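A block full of tags and the frame that kept flipping over

17 May 2025

I promised a few of you a proper write-up of Brenodow back in October, and then the winter happened, and then I rewrote half of it, so thank you for being patient with me. Brenodow is the little program that takes recordings of a gloved hand doing ordinary tabletop chores and turns them into a clean path a robot wrist can follow. It grew out of a weekend script and is now 4,000 lines, a good many of which I would be embarrassed to show my mother (she used to write payroll software and has Opinions about variable names).

Most of this post is about the wrist, and about the tags. Fingers get all the attention in this field, and I do understand why, but if you don't know where the wrist is then the most beautiful finger data in the world is floating somewhere over the neighbor's driveway.

The block rides on the back of the glove, with square tags on its slanted faces, and the camera stays put beside the table. Every tag the detector finds gives you four corners, and from four corners you can work out where the tag is and which way it's facing. Sort of!
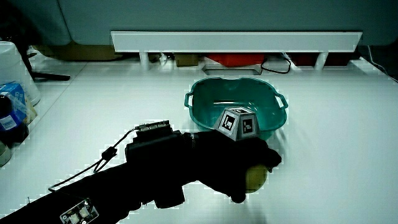

One tag is a liar

For ages I solved each tag separately and kept whichever pose had the lowest error. It worked fine on my desk in Tudstead with the block held right up to the lens. Then I moved the camera back to where it needed to be, and the wrist would be gliding along toward the basin as calm as you please and suddenly tip over for a single frame, then tip back again. Played on the simulated arm it looked like a hiccup.

If you've worked with flat markers you have already guessed it. A small square seen from far enough away has two tilts that fit the corners almost equally well, and a speck of pixel noise is enough to pick the wrong one. I tried smoothing over it, which I regret, because smoothing a flip just gives you a slower flip.

What fixed it was treating the whole block as one object. I measured where every face sits relative to the others, put that in a file, and now all the visible corners go into one solve. Two faces pointing in different directions can't both be wrong in the same way, so the false tilt mostly goes away. When only one tag is in view, Brenodow compares both candidates with the previous pose and picks the closer one, and if neither is close it marks the frame as missing and moves on. I'm much happier with a gap than with a fib.

Then came the water

The tasks I care most about at the moment involve putting round things into that teal basin, dry in some recordings and with a shallow layer of water in others. I figured the water would matter later, when we get to contact and splashing and all that fun stuff. I did not expect it to bother the tag detector, but the overhead lights make long bright streaks on the surface, and my thresholding step was choosing its levels over the whole picture. Big white highlights up there, dark glove down here, and the gray block somewhere in the middle losing its contrast.

So now there's a search window. Once the block has been found, the detector looks only in a padded box around where it expects the block next, and picks its threshold from those pixels alone. If it comes up empty for nine frames in a row it goes back to searching everything. The nicest side effect is speed: a frame has to be done in 33 milliseconds to keep up with the live view, and for the first time there's room to spare, enough that I can run the basin finder in the same loop.

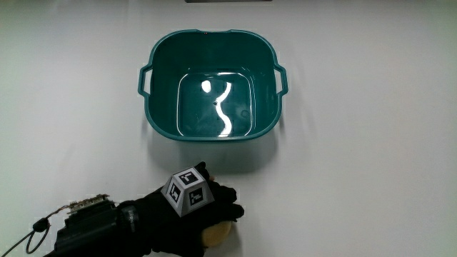 Where Araya comes in

Araya is the planner half, and it is the part I still feel shy about. It takes the wrist path from Brenodow, fills short gaps, and asks whether the arm can follow without running its elbow through the table. The paths are expressed relative to the basin, so if the basin gets nudged between recordings the motion moves with it. I lost an entire evening to a handedness mistake in that transform, and I'd rather not discuss it further.

I ran the new version over 500 old recordings last week, and went to bed while it worked. The flips I had bookmarked are gone. What's left is mostly gaps where the hand turns until the block faces away from the camera, and no amount of clever software is going to see through a glove. A second camera would help, though then I have to write the calibration tool I've been avoiding all spring.

Next on the list is the timestamp business. The glove electronics and the camera each keep their own clock, and they drift apart over a long recording, so the fingers end up closing a little before the wrist arrives. I have a rough fix on a branch called jomemcombe (I name branches after villages on an old map in my hallway, don't ask me to pronounce them). If you've lined up two drifting clocks without adding a sync cable, please leave a comment and tell me how you did it, even if it was ugly. Mine is very ugly.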